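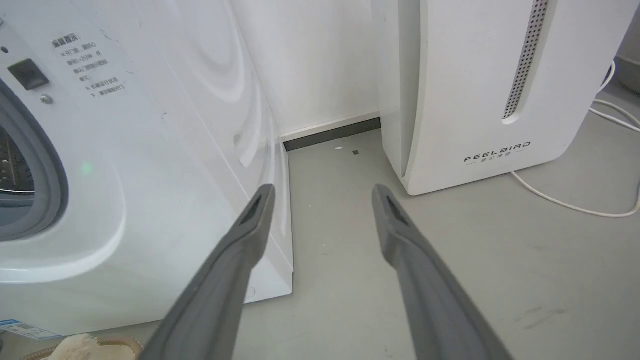

Shirima, November

Read me first: the Huline scenic flights list

Hi! So you've found the folder with my big pile of sightseeing flights in it. I started it as a way to plan my own vacation (I wanted a floatplane ride, I had a budget, and every operator seemed to word things differently) and it got out of hand. It now has 2,000 rows, one for each scheduled or on-request scenic flight I could find a public listing for, and people keep asking me for the file, so I finally sat down and wrote this page.

What's in the folder

flights.csv is the main table. One row is one route sold by one operator. If the same loop over the lakes is sold by two companies, you get two rows, and I did that on purpose, so please don't write to me about duplicates until you've looked at the operator column.

operators.csv has 117 operators with their home base, the kind of aircraft they fly, and a yes or no for whether they take bookings online. A few of them only take phone calls, and I love them for it, but it does make them hard to keep current.

bases.csv lists 101 airfields, docks and helipads. Watch out for Niltau, which is in there twice, once as the harbor dock and once as the grass strip up the hill. Different places, same name, and yes, I have stood at the wrong one with my bag packed.

notes.txt is me talking to myself. Read it if you like.

The columns that need explaining

There are 12 columns in flights.csv and most of them do what the name says. These are the ones I get mail about:

minutes_air is time in the air only. Plenty of listings advertise the whole outing, with the safety talk and the boat out to the plane thrown in. Where the listing gave both I took the shorter number. Where it only gave one and I couldn't tell which, minutes_air is blank. Blank means I don't know, it never means zero!

price_adult is whatever the page showed for one grown-up in the local currency, before extras. I haven't converted anything. There's a currency column right beside it, so please use it (somebody once averaged the whole price column and sent me the chart, and it was quite a chart).

window is "yes" only when the operator promises every passenger a window seat. "Usually" went in as "no". I'm strict about that one, having paid full price to look at the back of a headrest all the way around Plornum.

season is free text and it's a mess. You'll find "summer", "May to Sept", "ice permitting" and one that just says "ask". I keep meaning to clean it up.

How I put it together

By hand, with a lot of coffee. I read each operator's public page, typed in the row, then came back later and read it again. Anything that didn't match on the second pass got a "check" in the status column, and quite a few of those are still waiting for me.

Things it won't do for you

It isn't a booking tool and the prices go stale fast. It leans heavily toward seaplanes, because that's what I like, so helicopters are thin and balloons are missing altogether. It also says nothing about safety records. Don't rank operators with it.

Using it

Help yourself for trip planning, class projects, maps, whatever. If you publish something, a mention of the Huline list would be nice. If you resell it as your own travel guide I'll be grumpy.

Corrections are very welcome. Send me the row, the new value, and a link to the page where you saw it. Next up is the Shirima winter timetable, which has a new ski-plane route on it that I still need to add.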